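Workshop > Robot Care > Good Practice

Saturday, September 4, 2021
By Nobuhle Pillay

Before you start a session with the arm, do take a slow minute to look over the gripper: bolts, cables, fingertips, and anything wrapped round a finger (I still go over mine twice!).
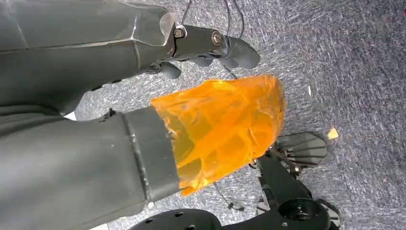 How often should the bolts be checked?
Every 20 runs, and again after any knock, however small it seemed.

Next, agree with whoever shares your table which part of it belongs to the arm, and keep phones and elbows well out of that part while the motors are powered.

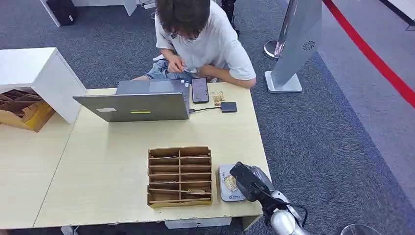
Keep the speed low for the first few picks too, and say "moving" out loud before each one. Jabari Mwakalinga taught me that at Prisberg, and I've never dropped the habit. Write any stops in the log before you pack up.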